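From: Ashok Garg
To: Zeltthorpe Neighbourhood Watch list
Subject: Re: [zeltthorpe-watch] Break-ins on the lane behind Cundatgate

Hi all,

Answering Bláthnaid's questions from the weekend, and adding what I learned when I called the station on Monday. Her message is quoted first so people who joined the list recently can follow.

Bláthnaid Brennan wrote:
> Does anyone know whether the shed thefts behind Cundatgate are being
> treated as one case or as separate reports? Our neighbour two doors
> down lost a bicycle and a box of hand tools, and the Morans' old place
> had the padlock cut the same night. We filled in the online form and
> got a reference number, then nothing. Also, is it worth claiming on
> insurance? Our deductible is high and I don't want the premium going
> up over a bike. Lastly, did the hall ever get its things back?
>
> Bláthnaid

On the first question, they are now one case. The officer I spoke to said six reports from the lane have been put under a single file. If you reported online and have only the reference number from the form, call the front desk and ask them to attach it to the Cundatgate file. They won't do it automatically. Declan Moriarty's report sat on its own until he called.

They want serial numbers. Of everything taken, only two items had a number on record, and those are the only ones that can be matched if they turn up at a pawnshop or in an online listing. Receipts help, and so does a clear photo showing scratches or marks. If you find a serial number later, in a manual or on the original box, you can still add it.

On insurance, I can only tell you what happened to us. Our loss came to $1,295, mostly the table saw and the compressor, and the deductible was $200, so we claimed. For a bike alone I would call the broker and ask before opening anything. Check whether your policy treats a detached shed the same as the house. Ours does, but Lucía Vidal's has a separate limit for outbuildings and she didn't know until she read it through.

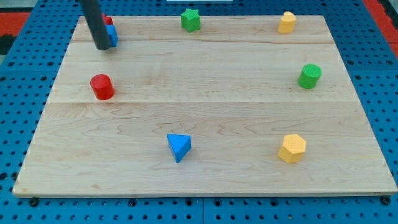
Wooden blocks on a maple-coloured board

As for the hall, some of it came back. The extension cords and the small heater were found in the ditch past the Rokberg yard and Malachy Ó Riain picked them up from the station. The sound system is still missing. Malachy has the key to the storage room for now, and anyone who needs to get in should call him the day before.

A few people asked about cameras. The manager at Pinheiro has footage of the end of the lane from the loading door and has already handed it over. He said a grey pickup without a tailgate goes by at 3:40 a.m. and again a bit after four. The plate can't be read. Please don't post guesses on the list about whose truck it is. I've had two private messages naming the same man and have told both senders to take it to the police.

The light at the top of the lane has been reported to the town again. If you can leave a back porch light on overnight until it's fixed, please do.

I'll be away for the first part of July. Declan has offered to take calls from the station while I'm gone, so copy him on anything urgent.

Ashok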